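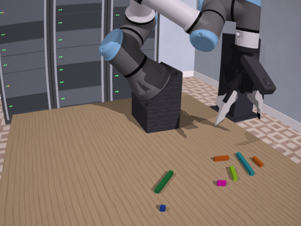
3. Collecting the demonstrations

3.1 The simulated cell

All of the demonstrations used in this paper were gathered in simulation. We chose to do this before touching the real arm in the Boersma laboratory, mainly to find out how much variety the policy needs before it stops failing on layouts it has not met. The simulator is our own build, called Morneo, and it runs on a single desktop machine at a rate high enough for an operator to drive the arm by hand without noticeable delay.

Figure 2 shows the cell with the blocks laid out and the gripper open. The arm is fixed to a sloping mount near the far side of a wooden table, and it reaches over the tabletop from there. The sloping mount matters for the work. It tilts the base joint to one side, so a policy trained on an upright base cannot simply be carried across, and the joint angles in our data should not be compared directly with those in sets recorded on a level base.

Figure 2. The simulated cell. The arm carries a two-finger gripper, shown open, and the blocks are on the near part of the table. Server racks and a tiled floor make up part of the background.

The background was drawn from a small library of rooms. The room in Figure 2, with the racks, is one of 6 that we used. Each has its own wall colours, floor and furniture, and the rooms were assigned to episodes at random. Nothing in the background can be reached by the arm and nothing in it has any bearing on the task. Its only purpose is to stop the network from using a fixed patch of wall or floor as a landmark. Our first set, recorded in one bare room, had exactly this fault: when we later moved the viewpoint by a few centimetres, the policy placed its grasps short by a similar distance.

3.2 Task and layouts

The task is to clear the table one block at a time. An instruction names a block by its colour and, where two blocks share a colour, by its position as well ("the orange block on the right"). The operator must grasp that block, lift it clear of the others, and put it down in a marked zone which is switched on only after the grasp. Leaving the zone hidden until then keeps the approach phase free of any hint about where the block is going.

Blocks are short sticks and cubes. Their lengths, colours and headings are sampled afresh for each episode. Positions are sampled in two steps. A centre for a loose group is picked first, and most of the blocks are scattered near it; any that remain are placed elsewhere on the reachable part of the table. We tried uniform scattering to begin with and dropped it, as it produced very few cases where one block stands in the way of another. Those are the cases in which people slow down, change the angle of the wrist or push a neighbour aside, and they are the ones we most wanted to record.

Repeated colours are allowed on purpose. In Figure 2 there are two orange blocks in the same group, and a layout of this sort can only be solved by reading the position part of the instruction. Episodes with a repeated colour were kept even when the instruction named one of the other blocks.

Layouts were rejected before recording if any two blocks overlapped, or if the named block had no grasp that the arm could reach without touching the table with a finger. The second check was done with a simple planner and took longer than everything else in the set-up of an episode. It is not perfect. In a small share of layouts the planner reported a grasp that needed the elbow to swing lower than any operator was willing to take it, and these episodes were usually abandoned.

3.3 Operators and controls

Six operators took part. Two had driven an arm by hand before and four had not. Each was given one afternoon of practice, and none of the practice episodes are in the released data. The operators worked with a hand-held controller that moves the wrist in space, with one trigger for the gripper. The joint angles were worked out from the wrist position by the simulator. A second button froze the arm, which operators used when they wanted to shift their grip on the controller or look again at the instruction.

Sessions were kept to forty minutes. In a trial week in August we let people go on as long as they liked, and the later episodes showed more dropped blocks and a clear drift towards a single favourite grasp from above. After the limit was brought in, that drift was much weaker, though it did not vanish for two of the operators.

Operators saw the cell from one fixed view and could not turn it. This was a compromise. A free view makes the driving easier, but it lets a person act on things that the policy's camera cannot see, and the recorded actions then look unexplained to the learner. With the fixed view, the operator and the network have the same evidence. The cost is that depth is hard to judge, and several operators said that they used the shadows on the table to tell how far the fingers were above a block. We therefore left shadows on in all episodes and varied the direction of the light between them. Turning shadows off made grasps slower and less tidy in a short test, and we did not collect further data in that condition.

3.4 Recording and labelling

Each episode stores the rendered view, the joint angles, the opening of the gripper, the wrist target sent by the controller, and the true positions of all blocks. The block positions are not given to the policy. They are there so that success can be scored without a person watching, and so that the same episode can be rendered again with different surfaces or lighting.

Scoring was automatic. An episode counts as a success if the named block comes to rest inside the zone and no other block has left the table. Touching or moving other blocks is allowed. We considered a stricter rule but found that it threw out many sensible demonstrations in which the operator nudged a neighbour to make room for a finger.

The automatic score was then checked by hand on a sample of the episodes. Huệ Vi wrote the checking tool, Trakeck, which plays an episode at four times normal speed and lets the checker mark the start of the approach, the grasp and the release. Disagreements with the automatic score were nearly all of one type: a block that landed on the border of the zone and was still rocking when the episode ended. We lengthened the settling time by one second and scored the whole set again.

We also used the tool to cut away idle time at the start of episodes. Operators often waited while they read the instruction, and a policy trained on the uncut recordings learned to wait too, in a few runs for so long that it never moved. Pauses in the middle of an episode were left alone unless the freeze button had been used, in which case the frozen part was removed.

3.5 Size of the set

We recorded 3000 episodes in total. Of these, 1354 contain at least one contact between the gripper and a block other than the named one, and we refer to them in Section 4 as the crowded subset. Failed episodes are included in the release and carry a flag. They are not used for training in any of the experiments reported here, except for the ablation in Section 4.4.

Operators did not contribute equally. The two with earlier experience finished episodes faster and so recorded more of them. To keep their habits from taking over, training batches are drawn by operator first and by episode second. We compared this with plain sampling and saw a small gain on the crowded subset and no change elsewhere.

3.6 Known gaps

The blocks are all rigid, plain in colour and free of markings. The friction between finger and block is the same throughout, and it is somewhat higher than what we later measured on the real fingers supplied by Ridevero. As a result, some demonstrations rely on grasps close to the end of a stick that would probably slip on hardware. We have not removed them, but the grasp point is stored with each episode so that others can filter by it.

There are also few recoveries. When an operator dropped a block within reach, the episode carried on and the second attempt was recorded, but drops of this kind were uncommon after the first sessions. A further round of collection, in which the block is knocked loose at a random moment after the grasp, is under way and is not part of the results below.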